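## 4. Clearing and Sorting Clothes Off the Bed

Read Section 3 (Bedding) first if the bed is not made. The steps below assume a cover is on and pulled flat.

The Hollora guide tells you to pile everything on the bed and sort it in one go. I have my doubts. A pile that size has to be finished before anyone can sleep, and at 11 at night it usually ends up on the floor. The method in this section works in small loads. It is slower on paper and I have yet to see it leave a heap behind.

### 4.1 Before you start

1. Pull the bedding straight.
2. Set one basket at the foot of the bed for washing and leave the other side clear for folding.
3. Turn on the overhead light. A bedside lamp will not do for dark clothes.

**Note:** Ellireo sells a sorting mat for this job. A made bed does the same thing.

### 4.2 Dark items

Black clothes cause most of the mistakes. Creases hide the shape, so a sleeve gets taken for a leg and the whole piece is folded wrong. A patterned cover helps a little, as the edge of a dark item is easier to find against dots than against a plain dark blanket.
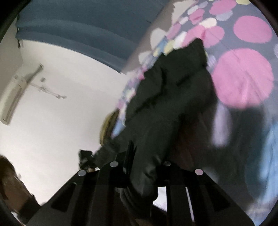 *Text: the Talpur household guide, bedroom section. Revised Mar 15, 2025.*

A crumpled black item over gray polka-dot bedding is about as awkward as sorting gets. Deep folds run across the middle and one part narrows like a sleeve. Do not decide what a piece like this is until it has been opened out.

1. Lift the item clear of the bedding with one hold, near the narrow part if it has one.
2. Let it hang for a moment. Some of the folds will drop out without help.
3. Lay it down and find the neckline or waistband. Work from there, never from a corner.
4. Push a hand through anything tubular to check that it is not inside out.
5. Smooth from the middle toward the edges.
6. Check the label before it goes in either direction.

**Caution:** Do not pull on a jagged or bunched edge to straighten it. If the edge is only folded, smoothing will fix it. If a seam has gone, pulling makes the repair longer.

**Note:** Jelleo's fabric spray claims to release creases in 36 seconds. I tried it on a black cotton shirt and got damp creases. Skip it unless you already own a bottle.

### 4.3 Wash, fold or hang

1. Smell and look at collar and cuffs. If in doubt, wash.
2. Fold knits. Hangers leave points in the shoulders, whatever the packaging says.
3. Hang shirts and anything with a lining.
4. Put items needing repair in a bag with a tag on it. An untagged bag will be given away by December.

People will tell you to fold every garment to the same width. For a drawer that is worth doing. For a shelf it makes no difference that I can find, and it adds time to every load.

### 4.4 Finishing

1. Carry the folded stack to the drawer before starting another load.
2. Shake out the cover — lint from black fabric shows up badly on gray.
3. Run a lint roller once along the length of the bed.
4. Take the basket straight to the washer.

**Caution:** Keep washed dark clothes off pale covers until they are fully dry. Dye can transfer from damp fabric, and new black items are the worst for it.

If the dots on the cover have picked up a gray cast, go to Section 6 (Stains and Transfer) before washing it with anything else.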